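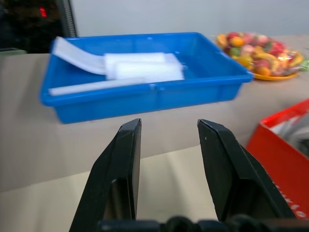 Home | News | Makers | What's On | Contact

Shared workshop arm gets its first chores

By Corey Ngata
Sunday, 4:40 p.m.

BERNUSWOOD – The robot arm that members of the Ellery workshop have been building since spring is now on to household stuff. Cloth, mostly. A blue plastic tray on a table, some white fabric in it, and a two-fingered gripper that has to go in and come out with one piece and not the whole lot.

That last part is harder than it sounds. Much harder, says Ruby-Lee Ormsby, who did most of the gripper.

"Blocks we had in a weekend," she said. "A block stays a block. You touch a cloth and it's a different shape."

The arm goes by Wimon. Nobody I asked would say where the name came from. It is bolted to a bench in the back room at Ellery, with a small camera riding on the wrist so the software gets a view down past the fingers. Fingers are black, flat faced, with a pad set into the inside of each one. Ormsby is on her third set. The first cracked at the root, the second were fine but too blunt to get under a fold.

Pads are the current argument. Hubert Lanz, who handles the wiring and also pays for a fair bit of it, wants something softer. Ormsby says soft pads drag the neighboring piece along. They have tried both. Lanz keeps a notebook of attempts and read some out over the noise of the bandsaw: 531 tries with the tray so far, counting the ones where the arm just stopped and sat there. He wouldn't give a success rate. "Ask me in October."

What they want it to do: pick up one cloth, lift it clear of the rim, lay it down on the table outside the tray. Then the next. No folding yet. Folding is a long way off, everyone agreed on that, which was about the only thing.

The setup is kept a bit messy on purpose. Earlier runs were on a bare table and the thing got lazy, as Lanz puts it – move one mug into view and it lost track of the tray completly. So now the table has other stuff on it. A plate of fruit under plastic wrap, a red bag. The wrap is a nuisance because it shines under the lights, and shiny is what throws the camera off. They leave it there.

The blue tray helps. White on blue is easy to see. White cloth on the beige table will be the real test, Ormsby says, and they have not started on that.

Software is Loubna El Ouafi's end. She drives the arm by hand with a controller, does the pick herself, and the recordings go to train it. Two hours is her limit before she gets sloppy, and sloppy runs get deleted. She would like more people to have a go. Different hands, different habits. Anyone who can manage a game controller can do it, she says, she'll sit with you for the first few.

Parts: the motors came secondhand, bought as a lot from Imska when the firm cleared out its old demo shelf. Joints are a mix of bought and printed. The base of the gripper has been redone so many times that the bolts don't match anymore, and Ormsby asked me to mention that she knows. Power supply is new. The old one tripped the breaker for the whole back room in the middle of somebody's glue-up and there were words.

Clem Cosgrove, who books the benches, says Wimon has the back room three evenings a week through the end of the season and then it gets looked at again. Woodturners want the space too. "It's a shared shop," Cosgrove said. "So they share." The arm can be unbolted and wheeled into the corner but it takes a while to line up the camera again afterward, so the builders would rather it stayed put. No decision on that yet.

Safety, since a few readers asked after the last piece: there is a stop button at each end of the bench, and the arm is set slow. Slow enough to be dull to watch, to be frank. I stood there for most of an hour. You do find yourself leaning toward the tray.

Drop-in for people who want to try the controller is Sunday afternoon, side door at Ellery, bring nothing. Long hair tied back. Kids fine with an adult. El Ouafi says come early becuase the line gets long once the coffee is on.

The files for the fingers will be shared once Ormsby is happy with set three. She is not happy with set three.

Shares 3 | Comments 2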